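Hi Aoife, quick one for November. The scam-call project is ticking along nicely — we've now got 40 shops signed up to the alert line, and Muireann has posted out 700 leaflets on what to do when someone rings demanding money. Three callers passed details on to the police, which is three more than last month! Printing came to £2,599, a bit over, sorry.

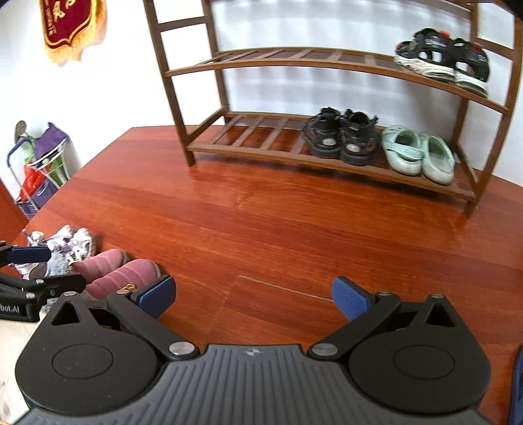
Blue pads, jaws open, over the wood floor.

Gobnait will send receipts next week.

Chantal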